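Learn > Computers > What is a bug?

A bug is a mistake in a computer program. The computer does just what it is told, so one wrong word can stop a game from loading.

Programmers look for bugs by testing. The game Manalo has 26 levels, and each one is played again after every change.
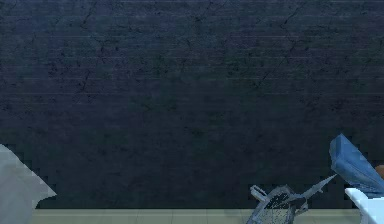
One reader in Kullville asked whether a computer can mend its own bugs. Mostly it can't – a person still has to check the fix.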